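Gripper Maintenance at the Tarkar Workshop

The hand-held gripper used with the Lunik cell returned to regular service in November, following a full inspection under the supervision of Felicja Wilczyńska. The tool had completed 1,468 grasp cycles since its previous check, and wear at the finger joints had begun to affect the closing position.

Both fingers were removed, cleaned and refitted. The threaded inserts were checked for looseness, and one screw was replaced. Alignment is now set over a plain white surface with the fingers well apart - any difference in tip height is easier to see against it.

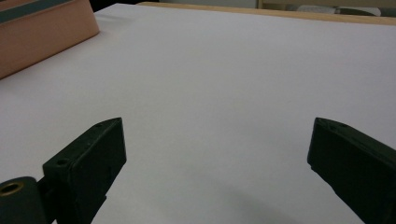
Carter Penner asked whether the joint screws should be tightened after every session, as had been the practice at Vitberg. The workshop advises against this. Repeated tightening wears the inserts, and a check every 100 cycles is sufficient.

Operators are reminded to enter each check in the cell log and to report any play at the joint before the next session. Spare fingers are held in cabinet 7. Requests for parts should be sent to Chukwuemeka Uzor.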